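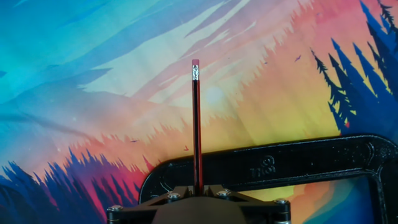 Home | News | Council | Jobs | Notices | Contact

Brenville college approves purchase of robot arms for training workshop

August 2023

Brenville Technical College has approved the purchase of two robot arms for its training workshop, bringing to an end a review of equipment that began last December.

The arms will be supplied by Vasilakis, a regional dealer in light automation, and will replace a single older unit made by Torar. The college confirmed that the Torar unit will be kept for spare parts and will not be offered for sale.

Chrysoula Liapis, head of technical studies, said the decision had rested on running costs as much as on the purchase price. "We looked closely at what the department would be paying in the fourth and fifth years," she said. "Grippers wear out, cables wear out, and a replacement must be on the shelf when a class is waiting."

Under the approved plan, each arm will be delivered with a wrist camera and two sets of gripper fingers. A separate sum has been set aside for fixings, clamps and small practice objects, among them pencils, which students use when learning to adjust a grip. In earlier years these items were bought from the general stationery budget — an arrangement the auditors had asked the college to end.

The workshop served 331 students in the last academic year. Bookings for the existing unit came to 2216 hours, and 47 requests were turned down for lack of time. The college expects the new arms to be in use by the start of the spring term, subject to delivery and to an electrical inspection of the room.

A bid from Pumeck was also considered. It offered a longer warranty but did not include training for staff, and the college judged that the added expense could not be met from this year's allocation.

Staff training will take place over 20 sessions. Evening courses will continue as normal while the work is carried out, although the side entrance to the workshop will be closed during installation.

Comments (3)

marren_k
Good to see spares in the budget at last. We waited a whole term for one cable when I was there.

Old Mill Lane
Will the evening classes get to use the new ones, or only the day students? The article does not say.

T. Pell
Pumeck's warranty would have swayed me, but training does cost a lot if you have to buy it separately.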